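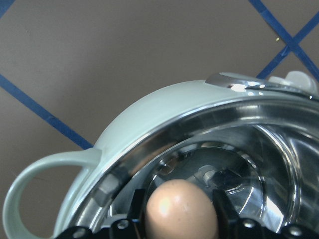 Mint-green pot with steel interior.

Virnon Community Television
Programming and Presentation Group
Minutes of the meeting held 25th October, Studio B meeting room

Chair: Britta Rathjen
Also present: heads of scheduling, on-air presentation, subtitling, local news and sponsorship
Apologies: head of engineering

1. Minutes of the last meeting
Approved with one correction. Under item 4, the repeat of the harbor documentary should read 9:30 p.m., not 8:30 p.m.

2. Matters arising
The spare playout server has been moved to the Rillthorpe site and is running. The old one stays in the rack until engineering signs it off.
The letter to Getex about late delivery of the weather graphics has gone out. No reply yet. Chair to call them if there is nothing by the next meeting.

3. Winter schedule
Scheduling presented the second draft. The main change is the early evening hour, where the quiz moves up to 6:30 and local news goes to 7:00. Local news asked for the full half hour to be protected, as the bulletin lost four minutes to overruns twice last month. Agreed.
The Rashidi cookery series will run as 13 parts in the Sunday afternoon slot. Episodes one to six are delivered. Episode seven has a sound fault in the second half and has gone back to the producers.
The late film was discussed at length. Scheduling would like to drop it on weeknights and close at midnight. Presentation was against this — the closedown loop already draws complaints. Left as it is until May, then to be looked at again.

4. Viewer survey
Forms went to 2000 households and 1156 came back. The most common request was for more local sport, followed by fewer repeats before noon. There were 137 written comments on the volume of trailers between programs. On-air presentation will measure the trailers against program sound and report back.
The chair asked that the written comments be typed up and passed around in full. Subtitling to do this.

5. Subtitling
Live subtitles on the 7:00 bulletin are running with a delay of five to six seconds. The new software should bring this down but needs two days of training for each operator. Two operators can be released in the first week of next month, the others after that.
Studio guests' names are still being misspelled. Local news will send a name list by 5 p.m. each day.

6. Sponsorship
The weather sponsor has renewed for a year on the same terms. The travel slot has no sponsor from January. Some 70 local businesses have been sent the rate card and four have asked for a meeting.
A request to place a sponsor's logo on the studio desk was turned down.

7. Any other business
The edit suite booking sheet is to be kept online only from now on. Paper entries will not be honored.
Studio A will be closed for two days for work on the lighting grid — dates to come from engineering.

8. Next meeting
Same room, 10 a.m., date to be sent with the agenda. Items to the chair a week before.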